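The rulebook for soft stuff

Who decides how a robot's teachers should fold a blanket? For now, a binder does

By Adebayo Danladi

The binder is two inches thick and has a coffee ring on the cover. Page one says, in capitals, ONE TASK ONE CLIP. Page two takes it back a little.

Saadet Uysal wrote both pages. She runs practice standards at Sernis, a small outfit that records people doing housework with hand-held grippers so that robot arms can learn it later. Laundry, mostly. Bedding. Things that flop.

"Rigid objects were easy to write rules for," she says, flipping fast. "A mug has a handle. You grab the handle. Where do you grab a towel?"

Good question. Her first draft said the corner. Then Khoa Bạch, who trains the new operators, pointed out that half the time you can't see a corner. Second draft said nearest free edge. That one lasted until December, when the team went back through 1334 clips and found operators had three different ideas of what an edge was. A fringe, is that the edge? Or is the edge where the fringe starts? The binder now has a paragraph on fringes. Its the longest paragraph in the section.

There are big safety standards for industrial robots, and people in this business know them well enough. But those are about machines. Fences, stop buttons, speeds, how hard an arm may bump a person. They don't say much about the human with a gripper in her hand making the examples. So every shop writes its own.

Sokano has eleven pages. Guillot has a checklist taped to the wall and a guy who shouts. Sernis has the binder.
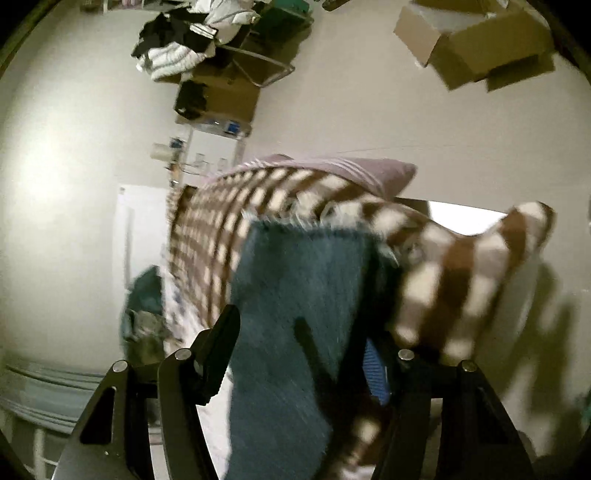
Some of the rules are plain housekeeping. Wipe the lens before each session. Check the screws on the jaws at the start of a shift and again after lunch. No loose sleeves. Walkways clear before you pick up a tool, and if you're working with anything bigger than a bath towel, look where your feet are going.

Others took arguing. Rule 14 – leave the room alone – took four meetings. Kelechi Ugwu, an operator who has been there longest, wanted shelves tidied before recording. Uysal didn't. Homes have boxes and bottles and piles of clothes in them, she said, and a robot that only ever saw bare walls is going to be useless in one. They settled on a middle line. Clutter stays. Names, mail, medicine labels and family photos go in a drawer.

Then speed. Fast hands smear the picture, and cloth makes it worse since it keeps swinging after you stop. The rule says move at the pace you'd use beside a sleeping baby. Ugwu hates it. "I've got four kids, I never moved that slow," he says. Still, he follows it, and he reviews other people's clips for it too.

What happens to a bad grab? Older practice was to bin the clip. The binder says keep it, tag it, carry on with the second try. Bạch pushed for that one. Of 3000 clips recorded under the new wording, 1000 carry a retry tag, and he considers that healthy.

Not everybody is sold. Suleiman Akinola, who buys this kind of data for Jesedari, likes the tagging but wants shared terms across suppliers before anything else. Right now "drape" means one thing at Sokano and something else at Guillot. He has a spreadsheet of these. He showed me on his phone, scrolling and scrolling. "Lay, spread, drape, throw. I pay for four words and get two motions," he says.

Uysal has sent him her word list. He sent it back with comments, a lot of comments. They are still stuck on "bunch," as a verb, and whether a blanket that's been folded over once counts as folded.

The next edition is due March 1, 2020. Fringes will get there own page.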